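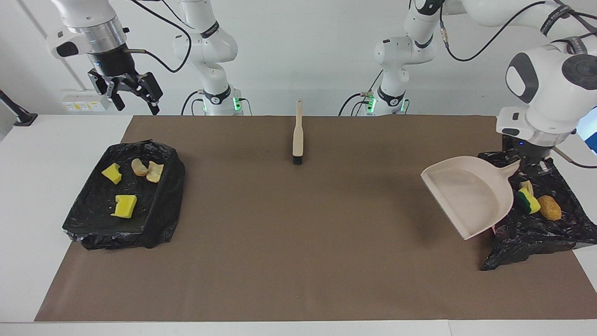

3.2 Materials and layout of the table

The sweeping task was done on a white table covered with a wide sheet of brown paper. We chose paper because crumbs and dust are easy to see on it, and because it can be thrown away when it becomes dirty. The sheet leaves a strip of the table free, so that the edge of the paper can be lifted by hand between two trials.

Four kinds of object belong to the task: a dustpan, a brush, a place for the waste, and kitchen sponges. All of them are ordinary household goods. They were bought in March from Husitz, a shop for cleaning articles, except the brush, which came from an older set of the Netel study. The dustpan is of light-coloured plastic and has a wide, flat scoop. The brush has a long, narrow handle, and it was kept near the middle line of the sheet, so that it can be reached from both sides. The waste goes into a black plastic bag at the side of the sheet. In an earlier version of the task (Chávez site) the bag was standing on the floor, and much of the waste fell beside it. A low position on the table was therefore preferred.

The sponges need a separate remark. They are kept together with the black bag, and this may look strange for a reader who thinks of a sponge only as a tool. In our task the sponge has the role of a larger piece of waste. Crumbs can be swept into the scoop without much care, but a sponge is light and soft and it rolls over the front lip if the dustpan is lifted too early. The sponges are yellow, and the colour makes them easy to find against the black plastic when the trials are coded.

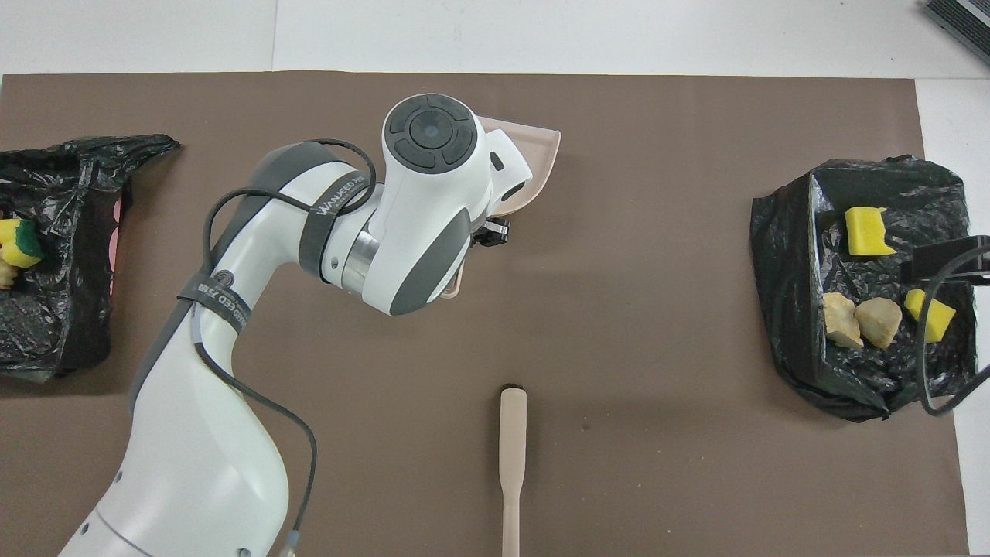 Figure 7. Table with the brown paper sheet, the dustpan, the brush and the black bags.

3.3 Procedure and coding

Each session consisted of 8 trials. Before a trial, the dry material was spread by hand on the open part of the paper, and the brush was laid down flat. A trial was finished when no material larger than a grain of rice was left on the paper, or when the time limit of 80 seconds was reached. The bag was not emptied inside a session. It was only pressed down a little when it closed by itself, which happened often with the thinner bags.

In total, 849 trials were entered in the Gestis coding sheet. For every trial we noted the position of the dustpan at the first stroke, the direction of the stroke, and the place where the material was finally found: in the bag, on the paper, or on the white surface outside the paper. Material which stayed inside the dustpan after tipping was counted as a separate class. Trials in which the paper was torn or had moved were kept in the sheet with a mark, but they are not used in the comparison of Section 4.

The angle of the dustpan was the most difficult point to code. When the scoop is held steeply, its front lip touches the paper only at one corner, and fine dust passes under it. The coders therefore used two labels, "flat" and "tilted", and did not try to give an exact value. Cases where they did not agree were looked at again together, and the label was then decided by discussion.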